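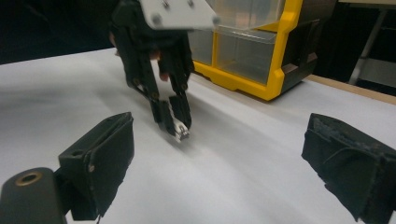
Tươi Đồng writes that the pad section of the last release was wrong about seam direction, and that anyone who followed it would have glued the sleeve with the stitching on the outside. The seam goes on the inner face. The text under "Finger pads" has been corrected, and the old wording should be struck from any printed copies.

Print this page | E-mail this page

# Lorkell hand-held gripper pair: maintenance data card

Revision of 22 April 2018. Maintained by Idalina Peixoto. Replaces the June card in full.

## Scope

This card covers setup, routine care and minor repair of the two-gripper bench cell. It applies to the hand-held units only. The linkage drawings and the mount drawings are kept in the Pradberg folder under the same revision number.

The cell consists of:

- two hand-held grippers, left and right, with wrist camera
- one bench with white work surface
- one drawer organizer for spares
- the logging computer and its cable tray

## Bench setup

1. Wipe the work surface with a damp lint-free cloth. Do not use solvent cleaners. They leave a haze that shows up as glare in the wrist view.
2. Check that the white sheet lies flat. Slight unevenness is acceptable. If a gripper tip catches on a ridge when dragged, lift the sheet and re-lay it.
3. Set the drawer organizer at the back of the bench, base flat on the surface, drawers facing the operator.
4. Adjust the overhead lamp. A soft band of reflection across the surface is normal. A hard spot is not, and will trigger exposure hunting.
5. Start the logger before picking up either gripper.

## Finger pads

Each finger pad is a rigid block in a black fabric sleeve. The sleeve is a wear part. Fraying at the edges and light pilling on the gripping face are cosmetic and need no action. Replace the sleeve when any of the following applies:

- the rigid block shows through on the gripping face
- the seam has opened
- the fabric slides on the block under thumb pressure

To replace a sleeve:

1. Remove the small screw on the side of the block. It is easily lost, so put it straight in the tray.
2. Peel the old sleeve off from the rim. Scrape any adhesive residue with a plastic blade.
3. Fit the new sleeve with the seam on the inner face and fold the loose end over the side.
4. Refit the screw. Finger tight, then an eighth of a turn.
5. Leave the adhesive overnight before use.

Always replace both pads of a gripper together. A new sleeve opposite a worn one pulls thin parts to one side as the fingers close.

## Cylindrical mount

The mount takes a brass-coloured threaded insert. Run the fastener in by hand until it seats. If it binds, back it out and start again; the insert will spin in the plastic if forced, and a spun insert means a new mount. Rodrigo Ramalho has the heat-set tool and asks that it be returned to the Colombo cabinet and left unplugged.

## Linkage fingers

The fingers are segmented links on round pivot pins. Check monthly:

- Hold the body and move each fingertip sideways. Some play is expected. Compare against the reference unit if in doubt.
- Close the fingers slowly on nothing. The tips should meet. If one leads, inspect the pins on the lagging side first.
- Look for pins standing proud of the link. Press back with the flat of the pin tool, never with pliers.

No oil on the pins. Dry lubricant only, applied with the gripper inverted and the surplus wiped off. Oil travels down the links to the fingertips and then to whatever is being handled.

## Mounting plate

The white plate at the top of the linkage gripper is held by metal screws, one of which has a larger head than the two small ones near it. The driver sizes differ. Check tightness after every 200 cycles on a newly assembled unit, and at 1360 cycles once it has been run in. Hélder Prata found one plate loose enough to shift the camera alignment, which invalidated the afternoon's log.

## Small-part pick check

Run after any work on pads, pins or plate.

1. Place the test part on the bare work surface, clear of the organizer.
2. Approach from above with the tips converging over the part.
3. Pinch, lift just off the surface and hold for 13 seconds.
4. Lower and release.

The part should neither rotate nor slip. Shiny parts blur easily in the wrist view, so judge slip by eye at the bench and enter it by hand. Record the result on form 302.

## Spares

Sleeves, side screws and pivot pins are in the organizer. Mounts and inserts are ordered through Prundivska. Send requests to Teresa Moreira with the unit number and the revision date of this card.

## Known issues

- The side screw hole elongates after repeated sleeve changes. No repair at present. Swap the block.
- Cycle counter resets if the logger is restarted with the gripper held closed.
- Sleeve stock from the last batch runs slightly long. Trim before gluing.

Print this page | E-mail this page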